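2022-09-27

Up at six again, for no good reason, so I made toast and sat down with the tape recorder manual I found in the box under the stairs. Which is to say: I have started learning the accordion. There, I've written it down, so now I can't pretend it was a passing fancy. It's a Palacios, second-hand, a bit wheezy on the low side, and it cost me 306 pounds including the case and a strap that smells of someone's loft. I haven't told Mum the price.

Four lessons in and I can play the right hand of one waltz, slowly, if the window's shut. The left hand is another matter. You can't see the buttons, you just have to feel for the one with the little dent in it and hope, and my fingers go wandering off and land me in some chord that belongs in a ghost train. I did nineteen minutes before breakfast (set the oven timer for twenty and gave up at the horrible bit) and then had to lie on the floor because my shoulder had gone.
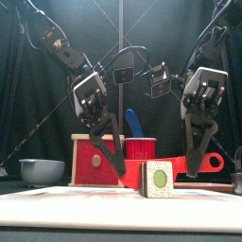

Red box, red handle, two grippers.

Anyway, the post came early and in it was the music book I'd ordered, the Irnora one, with the big notes for people like me. It's lovely! Proper thick paper, stays open on the stand, and the fingering's written in above every single note for the first half. Then it just stops, halfway through a polka, as if you'd be ready by then. I am not ready. I pencilled my own in on the first two lines and they were wrong, so I rubbed them out, and then I rubbed out a bit of the actual tune as well. Had to draw that back in from memory.

Lunch was soup. Then a long stupid phone call about the boiler, on hold for most of it, and I practised bellows changes with the phone wedged under my chin. Not one squeak out of the thing, no notes, only air in and air out. Ha-rang Oh says you should do that every day, like breathing exercises, and I always nod and then never do it, so the boiler people have done me a favour there. The boiler itself is still making the noise.

The bigger worry is the December thing. I said yes to playing at the carol evening while I was in a very good mood and eating cake, and now it's on a list with my name next to it, two carols, in front of people I buy bread from. I've picked Silent Night for one because it's slow and everyone will sing over me. The other one I keep changing. Good King Wenceslas is easy in the right hand but the left has to jump about in a way I don't care for, and In the Bleak Midwinter makes me well up, which is no use when you need to see the page.

I tried both after tea and recorded them so I could listen back, and oh dear. I'd thought I was keeping time. I speed up in the easy bits like a horse going home, then there's a great hole in the middle while I look for the D. 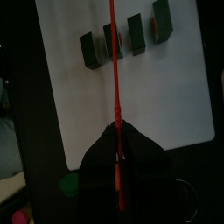 Ha-rang Oh, when I sent the recording over, wrote back that the hole didn't matter half so much as the rushing, that I should play the whole thing at the speed of the hardest bar and be bored by it for a week, and that Wenceslas would be fine if I left out the jumps and held one bass note down. Could I do that? Apparently you can just do that! I feel a bit cheated and very relieved.

So it's Wenceslas, with one bass note. I tried it once more before bed, dead slow, and got to the end without stopping, though the neighbours' light went off rather sharply in the last verse. Must ring the boiler people again in the morning, and buy a softer rubber.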